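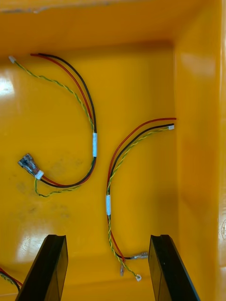

Smart home tips: keeping switches, sensors and hubs working

Most trouble with a connected home comes down to power, wireless range or a setting that got changed and forgotten. The tips below are the ones I go back to in my own house. They apply to most systems, whichever app you use.

Start with a list

Write down every device you own, the room it is in, the app that controls it and the type of battery it takes. A page in a notebook is fine. Add the setup code for each one, copied by hand, and take a picture of the label as a backup. Setup codes are often printed on the bottom of the device or inside the manual, and both get lost.

If you rename a device later, change the list the same day. My list once had a plug called Lamp and another called Lamp 2, and by April I had no idea which was which. Now I use the room first and the object second: Bedroom Fan, Hall Light, Garage Freezer.

Placing the hub

Keep the hub out of closed cabinets and away from the back of the TV. Metal shelving, aquariums and large mirrors all weaken the signal. A shelf at chest height near the middle of the house is usually the best spot. Leave some space between the hub and the router, too. If both sit on the same shelf, move one to the other end.

If a sensor keeps dropping off, bring it into the same room as the hub and leave it there overnight. A sensor that behaves itself up close has a range problem, and a plug-in repeater halfway along will normally fix it. A sensor that still drops off needs a new battery or a reset.
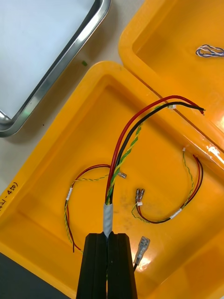 Batteries

Door and window sensors mostly run on coin cells. Write the month on a bit of masking tape and stick it on the back when you put in a new one. Cold garages and porches drain them faster, so check those first when winter starts.

Don't trust the battery reading in the app too far. Some sensors go on showing 100 percent until shortly before they quit. The porch sensor I bought, a Sulska, did this twice. I now change that one every fall and ignore the reading.

Wipe the contacts with a dry cotton swab while the cover is off. Keep spare coin cells in their original packaging, locked away from small children. Old ones should have tape over both sides before they go to recycling.

Smart plugs and what to put on them

Check the rating on the plug against the label on the appliance before you connect anything. Lamps, fans and radios are easy loads. Space heaters are another matter — mine is marked 975 watts on its low setting, and I still keep it on an ordinary wall outlet and switch it by hand. Anything that heats should be turned on by a person standing in the room.

Plugs with a built-in energy meter are handy for tracking down an old appliance that uses too much.

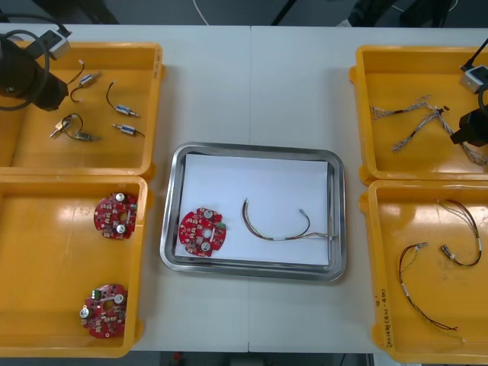 Leave the meter on the same appliance for a full week before you decide anything. A freezer cycles on and off, and a reading taken over one hour doesn't say much. Write down the total at the end of the week, then move the plug to the next appliance.

Schedules and scenes

Keep them few. I had 17 automations running at one point and two of them were fighting over the hall light. Deleting the lot and starting over took one evening, and I ended up needing only five.

Use sunset for outdoor lights instead of a fixed time, so you don't have to adjust them through the year. Give motion lights in the bathroom a longer delay than you think they need. Test each new automation by itself before adding another.

Dennis Lema, my neighbor, puts all his holiday lights in one scene and switches it off in the app for the rest of the year. The settings are still there when the season comes back.
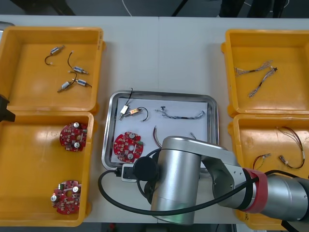 Do I have to set everything up again if I replace my router?
Give the new router the same network name and password as the old one, with the same security type. Most devices will then reconnect without help. Restart the hub first, wait a few minutes, and then restart anything that is still offline.

Updates

Install hub updates in the morning, when you have time to deal with a problem. Update the hub before the accessories, and don't unplug anything until the app says it has finished.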